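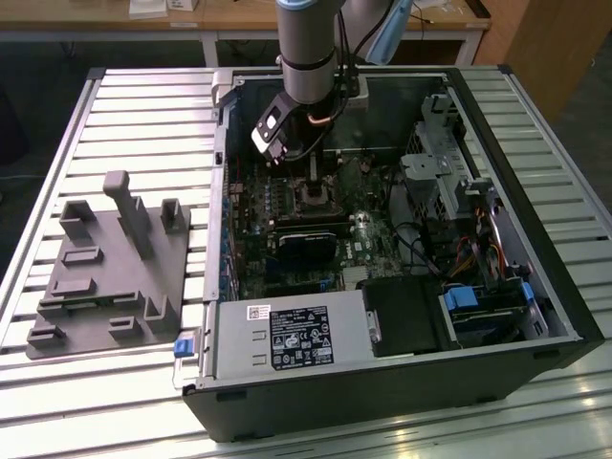
Workholding comes before motion in a disassembly cell, and most of the faults logged on the Vesa bench in March were workholding faults. A computer case is a poor workpiece: thin sheet steel on five sides, nothing flat to clamp to once the side panel is off, and a centre of mass that shifts as parts come out. We lay the tower on its side on the slatted aluminium bench so that the motherboard faces up and the arm can come down into the case from above. The grey printed fixture plate goes to the left of the tower. Leave a gap between the two wide enough for a hand, as the power supply has a blue release tab at that end and you will need to get at it.

Session 4: Reaching into a case

Read with the notes from session 3 (tool frames). Bring your own copy of the bench offsets. Those on the shared drive are from before the plate was moved.

4.1 Frames in use

Three frames matter this week. The bench frame B has its origin at the raised rail, with x along the extrusions. The case frame C is found afresh every time a tower is put down. The tool frame T sits between the fingertips when they are closed. All pick poses are stored in C and converted to B at run time. Do not store poses in B. Last term's group did so, and a shift of 5 mm in the case made every stored pose useless.

To find C, jog the closed fingertips to two corners of the motherboard and one point on the power supply housing, then run the three-point routine in Rinirine. Accept the result if the residual is under 0.4 mm. If it is over, repeat the power supply point first. The housing flexes if you press on it.

4.2 Approach and clearance

Treat the case as a box with a forbidden volume along each wall. The drive cage is the worst obstacle, being tall and close to the power wiring. The order of moves is:

Move above the case at safe height, tool vertical.
Rotate the wrist to the final angle while still above the case walls.
Descend in a straight line in C to the approach point, 30 mm above the part.
Descend to contact at the slow speed.

Wrist rotation inside the case is allowed only if the swept volume has been checked. The tool is not round. Anything fixed to the side of the gripper needs its own collision shape, and the default model supplied with Poon does not include one. Khanyisile Shezi has drawn a replacement; load it before planning. 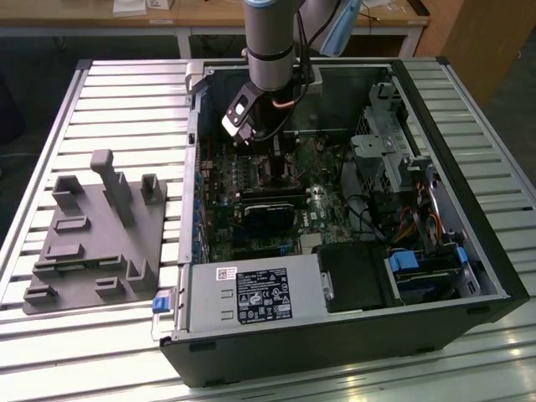
Cables are not modelled at all. Keep loose looms out of the descent column by hand, with the arm stopped, and check them again after each part is removed. The wiring on the arm itself also needs slack at the wrist. Run the full wrist travel once at safe height and watch for pull at the connectors.

4.3 Contact near the socket

The processor exercise is carried out with the heatsink off and the load plate open. The target is the edge of the heat spreader. Contact force must stay low: the pins or contacts underneath cannot be inspected with the part in place, and side load does the damage. Set the following in Zasell before the first descent.

Contact threshold: 4 N
Slow speed: 5 mm/s
Grip force: lowest step
Retract on threshold: yes, 10 mm along tool z

Close the fingers before first contact - open fingers catch on the retention frame. Touch down on the flat of the spreader, zero the height, retract, and only then open to width. A height taken from the circuit board is no good for this, as board bow varies from one machine to the next.

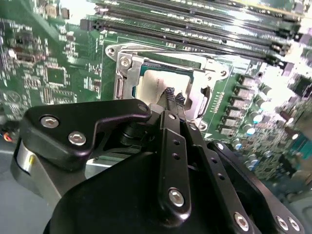 Shih-chieh Tai's log for the rig has 1,092 touch-downs on scrap boards, with 23 over the threshold. Almost all of the 23 came from a stale case frame, and the remainder from a loose fingertip screw. Check the screws with a hex key at the start of each session. Finger-tight is not enough.

Glare is the other source of error. Bright metal around the socket washes out under the bench lamp and the edge finder picks the wrong line. Lower the exposure before changing any of the detection settings. If the edge is still not stable, turn the lamp to the side and take the reference image again.

4.4 Work for next session

a. Derive the transform from B to C from the three touched points. State which axis is worst conditioned and why.
b. With the fingertips closed, estimate the tilt of the tool at which the gripper housing meets the case wall before the tips reach the board. Use the drawing, not the bench.
c. Write the descent as a guarded move with a timeout. Include what happens if contact is never made.

Hand in (a) and (b) on paper. For (c), put the program in your own folder and leave the bench copy as it is. The bench is free after 16:00; sign the sheet by the stop button, and park the arm at safe height before you switch off.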